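Right, a few of you asked what happened with the van break-ins on our road, so I'm putting it all in one place. Grab a tea, it's a bit of a saga.

It started in March. My neighbour Florence Lévesque came out at six in the morning to find the side door of her van peeled down like a sardine tin. Every tool gone. She reckons 2,000 pounds' worth, and that's before you add up the days she couldn't work.

She rang it in and got a crime number by text. Fair enough, I wasn't expecting Morse to turn up. But then it was Demyd Zinchenko at number 44, then the Robichaud delivery van outside the chippy, and people started getting properly rattled. 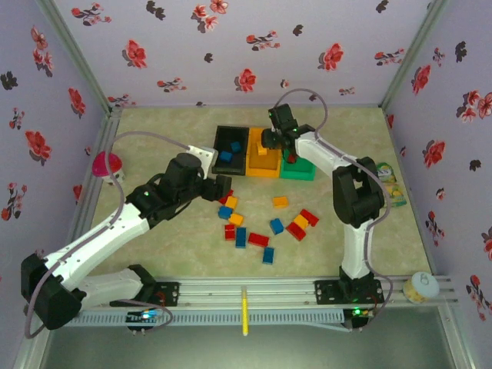
So we got a street group going, mostly to swap doorbell clips. Ayten Uçar set it up and within a day there were 37 people in it, half of them arguing about bins. The clips were hopeless to begin with, all headlights and foxes. Then Demyd found one with a bloke walking past his van twice, carrying a holdall with big red flowers all over it, a bit like the ones on that back wall. Not what I'd pick for a night of thieving!

That bag did it, though. Macarena Peñalver spotted what she swore was the same one at a car boot sale, sitting behind a table of drills and sanders. She didn't say a word to him (very sensible, I'd have made a scene). She walked off, rang the police and gave them the pitch number.

And fair play, they came. Two officers, no fuss. Florence got a call that afternoon asking if she could describe her planer. She'd scratched her initials under the handle years ago, bless her, and there they were. 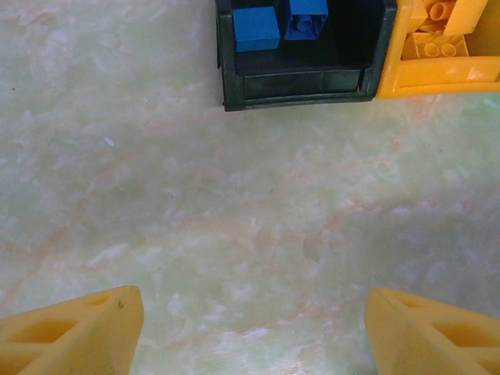 Marble-look surface, dark plastic bin.

A man's been charged with theft from vehicles, 28 years old, not from round here. I'm not naming him and please don't do it in the replies, it's got to go through court and I don't want to muck that up for anyone.

Not everything's come back. Demyd is still missing his good saw and a box of bits. If you're offered a cordless one with green tape round the grip, message me or ring 101 and quote theft from a van.

Also, Hélène Perron has a marking kit you can borrow for your tools and bikes. Knock before eight, she goes to bed early.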